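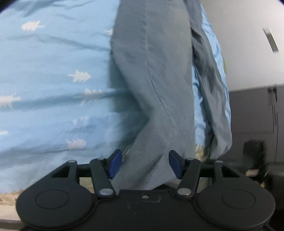 Sealing a garage slab that already has an old sealer on it

Posted by Quyên Hồ, March 29, 2021

We bought a house in Girnham last year and the garage floor has some kind of sealer on it from the previous owner. It's worn through where the cars park and still shiny along the walls. I have two pails of a penetrating sealer left over from the driveway and would like to use them up in the garage. Can I put it straight over what's there, or does the old stuff have to come off first? The floor is 156 square feet, single bay. No cracks worth mentioning, but there is an oil spot near the door.

tultard_mike
Do the water test. Pour a little on the shiny part and a little on the worn part. If it beads up, the sealer is still there and a penetrating product won't get in. It will just sit on top and turn white or sticky. The worn part will probably take it fine.

So yes, the old sealer has to come off along the walls. A film that shiny is most likely acrylic. Put down a gel stripper, leave it as long as the label says, scrub with a stiff brush and rinse. Mine needed 2 rounds. Keep the door open the whole time and wear gloves.

For the oil, use a degreaser before the stripper - not dish soap. Then let the slab dry all the way. I'd give it a few days, more if the garage is damp. Also check the date on those pails and ask the maker how long they keep once opened.

Isen
I just rolled mine on over the old coat and it was ok. Went a bit cloudy by the door.

Jin R.
Cloudy by the door is what happens when it can't soak in. If you don't want to strip, find out what the old coating was and recoat with the same type. An acrylic will usually go over clean acrylic. Try a small patch in a corner first and save the pails for a walkway.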